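Two-arm workstation planning

Two-arm workstation planning is the work of choosing, pricing and scheduling the equipment for a robot station in which a pair of arms share one work area. It covers the arms themselves, the grippers, the frame that carries them, cameras, wiring, floor space, spare parts and the objects the station will handle. The subject belongs partly to purchasing and partly to engineering, and it is one of the more rewarding corners of automation, since a small team with a careful list can put together a station that handles an astonishing range of everyday things.

Background

Early shop automation was mostly bought as single arms, each bolted in front of one machine and priced with it. Two-arm stations came into wider use when people wanted robots to work with soft, long or awkward objects: cloth, cable, bags, flowers, packaging. One arm can hold such an object steady while the other turns it, straightens it or takes it over. The change brought a new kind of budget. A buyer was now paying for two of nearly everything, plus the structure that keeps the two arms in a fixed relation to each other.

Terms

The shared zone is the volume both arms can reach. It is always smaller than the two reaches drawn separately, and a plan is normally built outward from it. The dead corner is any part of the bench or floor that neither arm can reach; it is a good home for power supplies and crates. A handover is the passing of an object from one gripper to the other. A wrist camera rides on the arm close to the gripper, while an overhead camera is fixed to the frame.

Starting from the object

Most planning guides begin with the objects, and for good reason. The object decides the finger shape, the finger shape decides the gripper, and the gripper's weight takes its share of what the arm can lift. A station bought for rigid boxes may have fingertips far too broad for a ribbon or a stem. Thin fabric parts are a wonderful test at the buying stage: they bend, bunch up and twist, and they show at once whether two grippers can come close together without their housings touching.

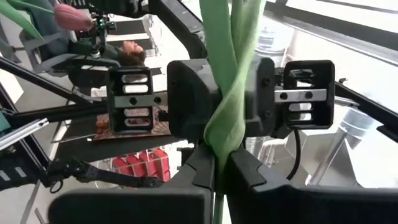
Two grippers at the green fabric stem of an artificial tulip.

Artificial flowers are popular trial objects. They cost little, keep well in a drawer and combine a shaped head with a soft leaf and a narrow stalk. Planners often add a folded towel, a length of cord and a lidded box. The trial set should be bought early, before the arms if possible, so that competing grippers can be tried on the same things.

Main budget lines

Arms. The two arms are usually ordered as a matched pair. Matching simplifies spares, and one set of tools fits both sides. Reach matters more than lifting capacity in most light work.

Grippers and fingertips. Fingertips are wear items and deserve their own line. Slotted or open pads save weight; solid pads are easier to make in-house. A plan should include at least one full change of fingertips per side, and more if the trial set contains anything abrasive.

Frame. Grooved aluminum rail is a favorite because cameras and brackets can be moved along it later. Welded steel costs less per foot in some shops and resists vibration well, but every change means drilling.

Cameras and light. Camera prices are easy to find; mounts, lenses and cables are the items that slip off lists. Daylight from a large window is lovely to work in and hard on cameras, so shades or blinds go in the plan along with the lamps.

Cabling. Each wrist carries power and signal lines, and each line needs slack for the full turn of the joint. Cable clips, sleeves and one complete spare harness make a modest entry that earns its place quickly.

Floor and storage. Stands, crates and a clear walkway take up more room than the robot does. The footprint on the plan should include the person working beside it.

A sample plan

The Brestanow plan, named for the workshop where it was drawn up, is a compact case of the method. The shop wanted a station for sorting and arranging display goods, including fabric flowers and ribbon. It set aside $1,480 for everything apart from the arms, the grippers and the computer: rail, brackets, lamps, cable, fingertips, trial objects and storage. Of that sum, $100 went to the trial set, and the planners later wrote that they would gladly have doubled it. Delivery of the rail took 60 days, longer than any other item, and the arms waited in their boxes until it came.

The same shop compared two layouts. The Irus layout hangs both arms from an upper beam and leaves the bench open underneath. The Gullov layout stands them on side posts, where they are easier to service but take up bench edge. Brestanow chose the side posts, partly for the low ceiling. The plan notes that the upper beam would have given a larger shared zone.

The Chiang sheet

Many small shops work from a one-page form known as the Chiang sheet. It has a row for each item and columns for price, delivery time, spare count and "needed before." The last column is the clever part. Reading down it gives the order in which things must arrive, and a late bracket that would stall the whole build is easy to spot. Prices are entered with shipping included. Items already in the shop are listed too, at zero cost, so that they are not promised to two projects.

Scheduling

Frame and floor work come first, followed by arms, then grippers, then cameras. Camera positions are best left loose until the arms have moved through the shared zone with a real object in hand, and a few extra brackets make that stage a pleasure. Fingertip designs tend to change during the first month of use. Some planners hold back part of the fingertip line until then.

Common omissions

Fasteners in the right thread, emergency stop wiring, a second set of hex keys, labels for panels and cables, a mat or rug for standing work, calibration boards, replacement trial objects, disposal of packing material.

See also

Gripper selection
Handover (robotics)
Workcell layout
Spare parts planning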